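play kitchen notes, July, started 9:40 am
2 min read

Counter unit is the one from Leiva, shelf came separate from Jestby and sits a bit proud of the worktop. Sanded the front lip again, still catches a sleeve. Screw at the front edge: want it sunk deeper and plugged before this goes to the nursery. Sándor Oláh says leave it, I say plug it.

Food set is Brokine, part no. 929. Corn keeps rolling if you put it down anywhere near the front. Banana stays put.

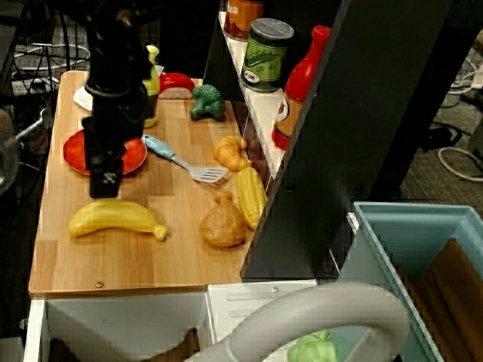
Cans go on the shelf, labels out, otherwise the little ones can't tell what they are. Bottle stays on the counter. Tried a coat of the Prutorar wax on an offcut, 9 hours and still tacky, so not using that on anything kids touch.

Worktop height 68 cm with the feet on. Too tall for the smallest group?? ask before cutting the legs, can't un-cut them. Tiles behind look good, grout lines want a wipe.
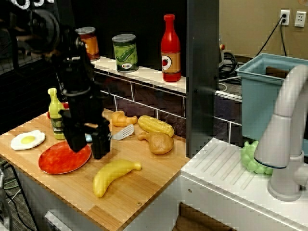 Fried egg, drumstick, corn and banana out on the board.

Things to sort: a crate for the food so it doesnt live on the counter, hook for the spatula (blue handle, needs a fat hook, the thin ones slip). Crate max 96 cm wide or it wont go under the window. Also want a rim along the back, low one, glued not screwed.

Sándor wants the shelf moved to the other side. Not this week.
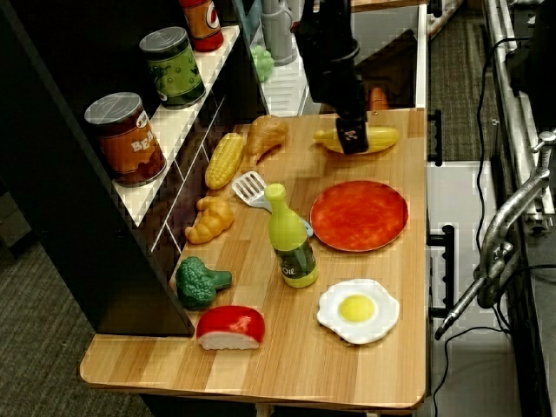
Q from the nursery: what do we wash the food with?
Warm water and dish soap, then air dry on a towel. Keep the foam bits out of the dishwasher.

Legs tomorow if I get a yes on the height. Pick up plugs and wood glue on the way in.

3 comments · 9 shares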